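Print this page | E-mail this page

Search this site Enter keyword Go

About Yorath Fire Watch

Yorath Fire Watch reports on wildfires, prescribed burns and smoke for people who live near them. We began in 2000 as a phone list shared by neighbors in the Evholm valley, after a grass fire closed the only road out. Today we publish a daily fire map in season and a weekly bulletin the rest of the year.

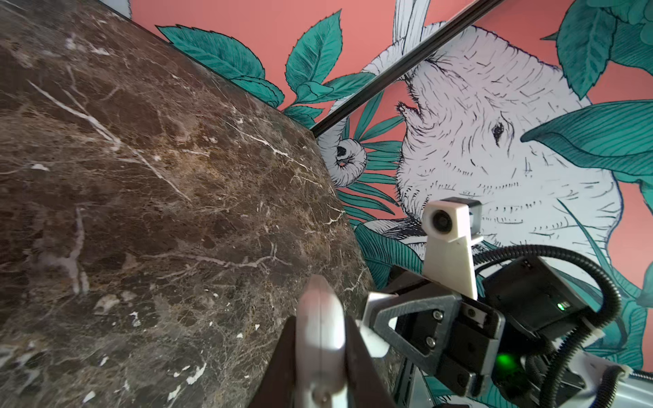 Our reports come from 24 lookout posts and from ranchers, road crews and hikers who call in what they see. Every call is checked against a second source before it goes on the map. We do not issue evacuation orders. Those come from the county, and we repeat them word for word.

The bulletin goes out on Thursday and covers 137 communities between Draveck and Plorno. It lists burn permits, road closures and fuel moisture readings. Back copies are kept at the Evholm office. 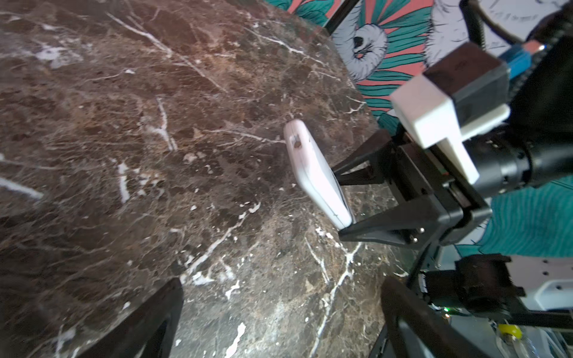 Meinir Skyrme

I have edited the bulletin for six years. Before that I worked dispatch in Draveck. Haoran Su runs the map and Carys Jarman trains new lookouts each spring. Tomos Prydderch handles subscriptions, so please write to him if your address changes.

We are paid for by subscribers and by 80 local businesses. None of them see a report before it is published. The office closes at noon in December.

Contact us | Copyright Yorath Fire Watch | Back to top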